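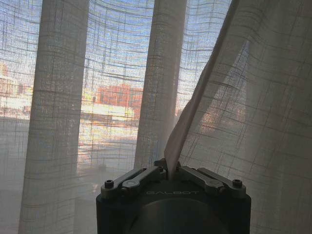
We have 185 rooms at Dernora, and the morning reset now has a robot opening and closing the curtains. The room attendants still do beds and bathrooms. My question is who checks the cloth. The gripper holds it in a tight twist between the fingers, and on an open weave like ours I'd expect pulled threads sooner or later. The job sheet has no line for that.
bholroyd, Wed 18 March

Attendants check it, same as before. At Brenditz we added 2 minutes per room for it and the complaints stopped.
carol_e

Two minutes on paper. We got the extra check and a bigger room list the same week. Did your list stay the same, Carol?
tindall_d

It did until July. Then it went up, so fair point.
carol_e 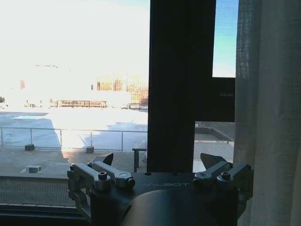

Gripper open at the window, curtain to the right.

I'm on the maintenance side and I don't mind the change. Reaching up for stuck curtains was hard on people's shoulders.
kbelmonte

Shoulders, yes. But curtains were also the easy part of the round, when you got to stand up straight for a bit. 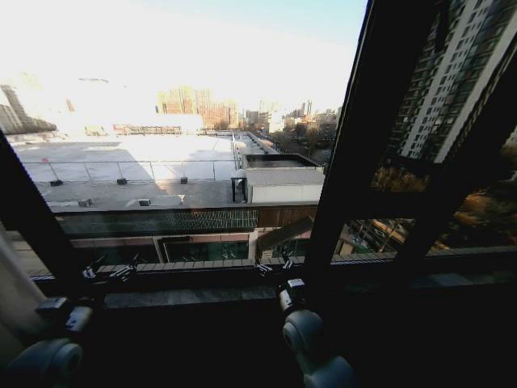 Take that out and it's beds and tubs all shift. I'd ask for rotation before arguing over minutes.
kirsty_p

Rotation to what, though? We have almost 130 rooms and one person per floor.
tindall_d

Linen room, or robot checks. Ours swap at lunch.
kirsty_p

Will ask about the swap. Still want the cloth check in writing.
bholroyd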